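Nuttall Wall Grid and Basket Set

Home > Storage > Walls and Worktops > Nuttall

Nuttall Wall Grid and Basket Set by Steta
Price: £89
Finish: white
In stock, usually sent out within 2 working days

Add to basket | Add to wish list | Ask us something

We have been selling storage from our shop in Undell for a good many years now, and if there is one thing our customers ask for over and over again, it is a way to get the small stuff off the worktop. Keys, seed packets, the tape measure, the good scissors, the post you mean to answer at the weekend - it all has to live somewhere, and in most of our houses it lives in a heap beside the kettle. The Nuttall set is our answer to the heap. We have had it up in our own back kitchen since last September and we are really very fond of it.

The set comes as nine pieces, all in the same white coated steel wire, and you can arrange them pretty much however you fancy. There is a hanging rail to fix to the wall, then a mix of baskets, a divided rack and the hooks to hang them from. Nothing is permanent once the rail is up. If you decide after a month that the basket would be happier on the left, you simply lift it off and move it along, and you can do this as many times as you like (we have a customer in the next village who seems to change hers with the seasons, and good for her!).

What's in the box

1 hanging rail with end caps
2 open baskets
1 divided rack
1 narrow letter tray
4 spare hooks
Screws and plugs for brick or plasterboard walls

Please do check which sort of wall you have before you order. The plugs we put in the box are good ones, but very old plaster can be crumbly, and our building dates from 1881 so we speak with some feeling on this. If you tap the wall and it sounds hollow and a bit sandy, have a word with somebody handy before you start drilling. A strip of timber screwed to the wall first, painted to match, makes a lovely sound base for the rail and looks rather smart too.

Where it works well

Kitchens are the obvious place, and we sell more sets for kitchens than for anywhere else. The divided rack is a good home for spice jars of the squat sort, or for packets of tea, or for all those sachets that otherwise slide down the back of the cupboard. But we would gently steer you towards thinking about the hall as well. A basket by the front door for gloves and dog leads saves a surprising amount of shouting on a school morning, and the letter tray will hold a fair stack of envelopes before it starts to look untidy.

Craft rooms and potting sheds suit it nicely too. Wool shows through the wire, so you can find the colour you are after without tipping everything out, and in a shed the air can get round damp gloves and balls of twine. Do keep it under cover, though. The coating will put up with a bit of steam and the odd splash, but it isn't made for rain.

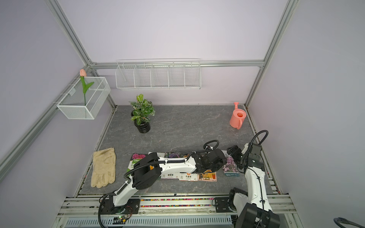 Can I hang the baskets on a rail I already have?
Most rails up to 2 cm thick will take the Nuttall hooks, so measure yours first and drop us a line if it comes out close. The hooks can be bought separately in packs of four.

Putting it up

You will want a pencil, a spirit level, a drill and a cup of tea. Hold the rail against the wall at the height you think you want, then step back and look at it, then lower it a little. Nearly everyone starts too high. Mark the holes through the rail itself so that you can be certain of the spacing, drill, push in the plugs and screw the rail home without overtightening. The end caps press on by hand. After that you just hang the pieces, starting with the divided rack as it is the longest and takes up the most room.

Over a worktop, leave yourself enough height to get the kettle in and out underneath. It sounds silly written down, but we did have to move ours.

Choosing a wall colour

White wire is easy to live with and goes with nearly everything, but it does look its best against a colour. Soft greens are a favourite with our customers, and so are dusty blues and the warmer sort of grey. On a plain white wall the set more or less melts away, and if you are after a calm, quiet sort of room then that may be exactly what you want. We keep paint cards behind the counter and are always happy to post a few out if you ask when you order.

Looking after it

Wipe it down with warm soapy water and dry it with a soft cloth. Please don't use scouring pads or anything gritty, as these will scratch through the coating sooner or later and let the rust in. For dust in the corners a clean, dry paintbrush does a far better job than a duster - an old pastry brush will do as well. If a piece does get chipped, a dab of white enamel paint from any hardware shop will seal it.

Goes well with

Clanitz Peg Rail, in beech or painted white. Much the same idea but for coats and bags, and the two look very happy on the same wall.
Clanitz Linen Basket Liners, sold in pairs. They fit both of the Nuttall baskets and stop pencils and small screws from dropping through the gaps.
Steta Extra Hooks, pack of four.

Delivery and returns

We send everything out in plain card boxes with paper packing. The Nuttall set is a slightly awkward shape to post, so it goes by courier and you will get a message on the morning it is due. If you are out, it can be left with a neighbour or in a porch - just tell us which in the notes when you pay.

If the set isn't right for you, send it back within a month, with all its bits and with no holes drilled through anything, and we will refund you in full. You only need to cover the return postage. Should anything arrive bent or chipped, let us know and we will post a new piece straight away, and you needn't send the damaged one back.

You are very welcome to come and see the set in the shop before you make up your mind. It hangs on the wall to the right of the till, and we will gladly lift the pieces down so you can have a proper look at the hooks.

Price and stock last checked 2/16/26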